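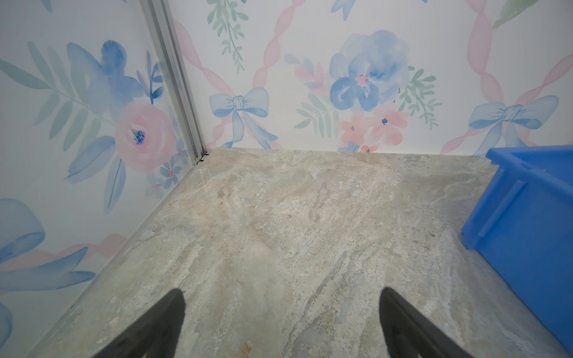

Stone-patterned floor panel, mottled grey, beige and cream.

Grovau Battle Log

A set of tabletop wargame battle records kept by the Hullo gaming club, with the army lists that go with them. The games were all played under the club's own Grovau rules, a ranked fantasy game for two or more players.

Contents

The log holds 600 games, one row per game, in games.csv. Army lists are in lists.csv and join on game_id. Written turn notes exist for more than 13 of the games and sit in the notes folder as plain text, one file per game.

Columns in games.csv

game_id: whole number, never reused
scenario: short name, see below
points: points per side
players: 2, 3 or 4
turns: number of full turns played
result: winning side, or "draw"
terrain: free text, as the players wrote it

Scenarios

Yurt: the defender holds a camp in the middle of the table and the attackers come on from two edges. Ends after turn six.

Gimis: both sides try to carry a single marker off the far table edge. A unit holding the marker may not charge.

Open: straight pitched battle, no objective. Older rows with a blank scenario were Open games and have been filled in.

Known problems

Turn counts are missing for 16 games, mostly early ones where the score sheet had no box for it. These are left blank. Please don't read them as zero.

In multiplayer games the result names one winner even if two sides were allied at the end. The notes file says so where there is one.

Points values for cavalry went up between the first and second printing of the rules. Lists are recorded at the values in force when the game was played, so old and new lists don't compare directly. The printing column in lists.csv tells you which applies.

Terrain spelling is a mess. "Wood", "woods" and "small wood" may or may not mean the same template.

Corrections

Send the game_id, the column and the right value. If you have the original sheet, say so. Changes go into the next release, which is usually made in November, and are listed in changes.txt.

Use

Free to copy and alter for any non-commercial purpose. Please keep this file with the data.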